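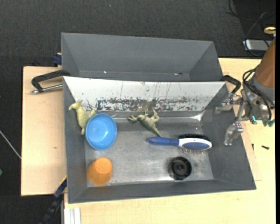

»Siebenhundert Griffversuche an einem Vormittag, das klingt nach viel«, sagt Jolene Hinds. »Bis man fragt, wie viele davon ein Mensch noch einmal angesehen hat.« Bei Zokora in Workonham sammelt sie Beispiele für ein lernendes Greifsystem, und sie redet darüber ohne Begeisterung.

Der Ablauf ist schlicht: Haarbürste, Becher, Schale, ein paar Tierfiguren in die Kiste, der Arm greift, ein Wert wird gespeichert, Treffer oder Fehlgriff. Ich frage, was das System dabei über Haarbürsten lernt. »Über Haarbürsten gar nichts. Über diese Bürste in dieser Kiste einiges.«

Die Gegenstände wechseln zu selten, findet sie. Neunzehn Stück waren es im Juni, bestellt hatte sie 200. Mereana Donnelly, die das Projekt leitet, hält dagegen: Die Menge gleiche das aus. »Die Lage ist jedes Mal eine andere, das ist auch Vielfalt«, sagt sie. Belege dafür? Eine interne Auswertung, die ich nicht sehen durfte.

Hinds hat rund 300 Einträge von Hand geprüft. Manche galten als Erfolg, obwohl der Greifer leer war – der Sensor hatte falsch gemeldet. Wie viele, will sie nicht sagen. Donnelly spricht von einem Randproblem.

Ob sie dem fertigen System ihre eigene Küche anvertrauen würde? Hinds überlegt kurz. »Die Plastikbecher vielleicht.«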